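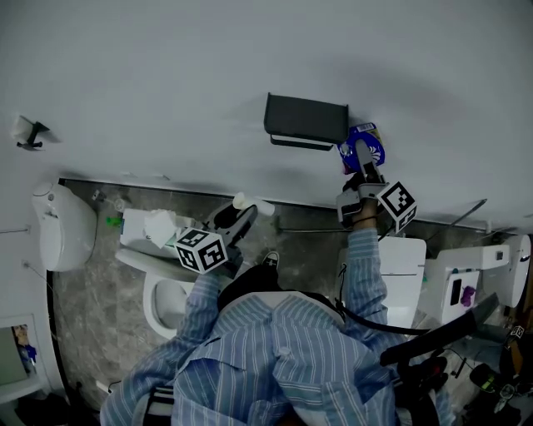
Projeto da disciplina – coleta de demonstrações com garras manuais, cubos de marcadores perdendo rastreio

plesimus_lab
Membro
Boa tarde. Somos um grupo da disciplina de manipulação e o trabalho do semestre é treinar uma política para tarefas de banheiro: repor papel, recolher lenço, colocar o pacote no lugar. A coleta é bimanual, uma garra em cada mão, cubo com marcadores fiduciais em cada uma. O processamento roda no Clatov, sem modificação.

Problema: em parte dos episódios a pose da garra esquerda salta quando ela passa por cima da caixa acoplada. A direita fica estável no mesmo trecho. Exposição fixa em 8 ms, detector com parâmetros padrão. Temos 400 episódios gravados e o descarte está alto demais para a entrega de abril.

Alguém já rodou isso em ambiente pequeno, com louça e parede brancas?

huaman_r
Veterano
Cubo branco com código preto contra parede branca perde a borda externa se a margem branca satura. Confira o histograma antes de mexer no detector. Com 8 ms e luz de teto direta, a face de cima deve estar estourando. Baixe para 3 e compense no ganho.

tq_mendel
Membro
Discordo em parte. Saturação derruba a detecção, mas salto de pose com detecção válida costuma ser ambiguidade de face única. Com uma face só, quase frontal, o solver tem duas soluções próximas e alterna entre elas. Quantas faces estão entrando no cálculo quando salta?

plesimus_lab
Membro
Olhei os logs. Nos quadros bons entram duas faces do cubo. Nos quadros com salto, uma. O punho gira para alinhar as pontas com o objeto e a segunda face some.

tq_mendel
Membro
Então é isso. Resolva a pose pelo cubo inteiro, com a geometria rígida conhecida, e use a pose do quadro anterior como estimativa inicial. No Clatov a opção vem desligada. E rejeite por erro de reprojeção, não por confiança do detector.

huaman_r
Veterano
A estimativa inicial mascara o problema. Se a primeira pose do episódio já vier errada, ela se propaga até o fim. Prefiro corrigir na captura: cubo montado com rotação em relação ao eixo da garra, para que sempre apareçam duas faces. No nosso projeto da Mendel remontamos o suporte e o descarte caiu na primeira sessão.

tq_mendel
Membro
Remontar o suporte agora invalida a calibração dos 400 episódios já gravados. Para entrega em abril não compensa. A inicialização se resolve exigindo duas faces no começo do episódio.

kbo_760
Novato
Outra coisa a verificar é a resolução de entrada. Rodávamos com a imagem reduzida a 760 de largura e os códigos inclinados ficavam com pixels de menos por célula. Em resolução nativa o detector voltou a pegar a face lateral. Custa tempo de processamento, mas é offline.

huaman_r
Veterano
Concordo com o da resolução. Faça esse antes dos outros, não exige regravar nada.

plesimus_lab
Membro
Reprocessei um lote com as duas mudanças, resolução nativa e solver pelo cubo inteiro. Os saltos sumiram na maior parte dos episódios. Restam casos em que a manga cobre parte do código – esses não têm conserto no software, vão para descarte.

A exposição testo na sexta, na próxima sessão. Vou manter as duas configurações em pastas separadas para não misturar no treino.

tq_mendel
Membro
Manga dobrada e presa acima do punho. Coloquem no protocolo de coleta, junto com a posição inicial das garras.

huaman_r
Veterano
Continuo achando que o suporte deveria ser girado na próxima turma. Se puder, poste o erro de reprojeção por garra depois da sessão, separado por exposição.

plesimus_lab
Membro
Posto. O script que separa por garra ainda está gravando a esquerda e a direita na mesma coluna, corrijo isso antes.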